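Home | Projects | Reports | Archive

What We Carry: School Bag Weights and the Myth of the Light Day
Callum Cairns and Müzeyyen Coşkun

We weighed 87 bags at the front gate before first bell. The heaviest belonged to a student with two classes that day, one of them gym. Bright bags were no lighter than dull ones, though their owners seemed to think so.

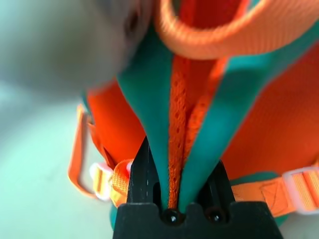 Results

Textbooks made up less of the load than we had hoped to complain about. Most of the rest was water, chargers and old worksheets - one dated from December. Asked to guess their own load, nearly everyone guessed low. Our adviser guessed high and wants that noted.

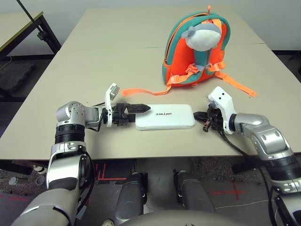
Figure 2. White box on the table.

Next year we would weigh bags going home too.

Contact: Callum Cairns | © 2026 | Back to top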